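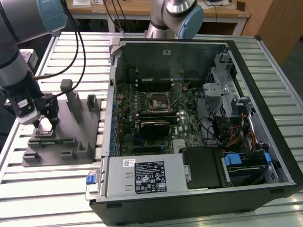

側板を外したデスクトップPCの内部

ニュース > プレスリリース > ゲーム

インディーゲーム『Tarnivetti』、大型アップデート「灯台の季節」を2月に無料配信
新エリア「北の入り江」と二人協力プレイを追加、セーブデータはそのまま引き継ぎ可能

インディーゲームスタジオのNolirerは、灯台守シミュレーション『Tarnivetti(タルニヴェッティ)』のPC版に向けて、大型アップデート「灯台の季節」を2月に配信します。本編をお持ちの方はどなたでも無料で遊べます。発売以来もっとも多くのご要望をいただいていた二人での協力プレイが、ついに入ります!

『Tarnivetti』は、霧の多い架空の群島で灯台の管理を任されたプレイヤーが、灯りをともし、船を導き、島の暮らしを少しずつ立て直していくゲームです。戦闘はありません。あるのは油の残量と、風向きと、夜中に沖から聞こえてくる汽笛です。静かなゲームですが、嵐の夜に三隻が同時に入港してくるときの忙しさは相当なもので、発売時には「のんびり遊ぶつもりが手に汗をかいた」という感想をたくさんいただきました。

■新エリア「北の入り江」
これまで地図の端に輪郭だけが描かれていた北の海域に、とうとう船を出せるようになります。北の入り江は潮の満ち引きが激しく、干潮のあいだだけ歩いて渡れる砂州や、満潮時にしか船が近づけない古い桟橋があります。潮見表を読みながら一日の予定を組む遊びは、本編の灯台仕事とはかなり手触りが違います。

入り江の奥には、長く灯の消えたままの「Venckus灯台」が建っています。シリーズでいちばん背の高い灯台で、てっぺんまでの階段は245段。すべて自分の足で上ります。途中の踊り場には前任者の書き置きが残されていて、読みながら上ると、この灯台がなぜ放棄されたのかが見えてきます。急いで上り切ってしまってもゲームは進みますが、初回はぜひ立ち止まってみてください。

■二人協力プレイ
オンラインで友人を一人、自分の島に招けるようになります。一人が灯室で光を操り、もう一人が小舟で霧の中へ出る、という分担が基本の形です。小舟の側からは灯台の光がほとんど唯一の目印になるため、灯室にいる相手が光をどこへ向けてくれるかで、帰り道の心細さがまるで変わります。

言葉を使わずに意思を伝えられるよう、灯火の点滅と小舟の鐘を組み合わせた合図の仕組みも用意しました。開発チームで試したところ、通話をつないでいるのに合図だけでやりとりする人が続出しまして、そのまま正式な遊び方として「無言航海」というモードにしてしまいました。

招かれた側が拾った貝殻や海図の断片は、自分の島にも持ち帰れます。島の主が建てたものを来訪者が壊すことはできませんので、安心してお招きください。協力プレイには、二人とも本編が必要です。

■天候と音の作り直し
霧、雨、みぞれの描写を新しくしました。霧は濃淡のある層として海面を流れるようになり、灯台の光が層を貫いたり、途中で散ったりします。本編で霧が晴れる瞬間が好きだったという方には、特に夜明け前、ゲーム内の午前四時頃の海を見ていただきたいです。

音響は、本編の音楽も手がけたStamatia Stefanouが全面的に手を入れています。風の音は建物ごとに録り分けた素材に差し替え、窓の閉まり具合や階数によって聞こえ方が変わります。新曲も加わり、Venckus灯台では上る高さに合わせて楽器が一つずつ重なっていきます。

■そのほかの主な変更点
・釣りに夜釣りを追加。餌の種類も増えました
・帳簿画面を改良し、過去の入港記録を船名で検索できるようにしました
・灯油の補充作業を長押し操作に変更(従来の連打方式も設定で選べます)
・文字サイズを三段階から五段階に拡大
・色の見分けがつきにくい方のために、信号旗へ模様表示を追加
・日本語テキストの誤字と、一部の手紙で改行が崩れる不具合を修正
・三つ目の倉庫を建てた直後に保存すると、猫が海上に立ってしまう不具合を修正

Nolirerのディレクター、Brendan Costelloは次のように述べています。
「北の海域は、最初の企画書の一枚目からずっと地図に描いてありました。発売には間に合わず、輪郭線だけを残したのですが、その輪郭線に向かって何時間も船を走らせてくれた方がいたんです。『見えない壁にぶつかるまで四十分かかりました、次は中に入れてください』というお便りは、印刷して仕事場に貼ってあります。ようやくお返事ができます。行き止まりだった場所を越えて、そのまま進んでください」

Stamatia Stefanouのコメントは次のとおりです。
「風の録音には冬をまるごと使いました。同じ窓でも、指一本ぶん開いているだけで歌い方が変わるんですよ。無言航海をヘッドホンで遊んでいただけたら、とても嬉しいです。霧の向こうで相手の鐘が鳴ると、今でもどきっとします」

■先行テストについて
配信に先立ち、協力プレイの先行テストを行いました。参加枠500名に対して、いただいたご応募は3492件。たくさんのご応募、本当にありがとうございました。テストでは、回線が切れたときに小舟が沖に取り残される問題が見つかり、自動で最寄りの岸に戻るよう改めています。「取り残されるのも味があった」というご意見も複数ありましたので、こちらは設定で切り替えられます。

■セーブデータと旧バージョン
現在のセーブデータはそのまま使えます。北の入り江へは、第2章を終えたあとに港の掲示板から向かえます。すでに結末までご覧になった方は、アップデート後に島で一晩眠ると、翌朝に新しい手紙が届きます。旧バージョンで遊び続けたい方のために、更新前の版も選択式で残します。なお、バージョンの異なる二人では協力プレイの接続ができません。

■サウンドトラック
新曲を収録した追加サウンドトラックは、音楽レーベルPlolanceより同じく2月に配信されます。灯台の各階で流れる曲を階ごとに分けた版と、一曲につないだ版の両方が入ります。

■製品概要
タイトル:Tarnivetti
アップデート名称:灯台の季節
ジャンル:灯台守シミュレーション
対応機種:PC
プレイ人数:1〜2人(協力プレイはオンラインのみ)
対応言語:日本語、英語、ギリシャ語
アップデート価格:無料(本編が必要です)
配信時期:2月
開発・販売:Nolirer

動画配信や実況での使用に事前の申請は不要です。Venckus灯台の最上階から先の展開については、配信開始からしばらくのあいだ、題名やサムネイルでの紹介をお控えいただけますと幸いです。報道関係の方で先行版をご希望の場合は、Nolirer広報窓口までご連絡ください。

コメント

みさき丸
二人プレイきた!! 妹とずっと交代で遊んでたので、これでやっと同じ海に出られます。灯室は絶対わたしがやる。

tomo_k
猫が海に立つやつ、直っちゃうのか……うちの島では守り神扱いでした。旧バージョン残してくれるのはありがたい。

霧笛
コントローラーの振動は協力プレイでも効きますか? 汽笛のときの震え方が好きなので気になっています。

ななし
階段245段、途中でセーブできるんでしょうか。寝る前に少しずつ遊ぶ派です。

みさき丸
↑本編の灯台は踊り場でセーブできたから、今回もいけると思いますよ

古い海図
帳簿の検索が地味にいちばん嬉しい。入港記録をずっと手書きのノートにつけてた。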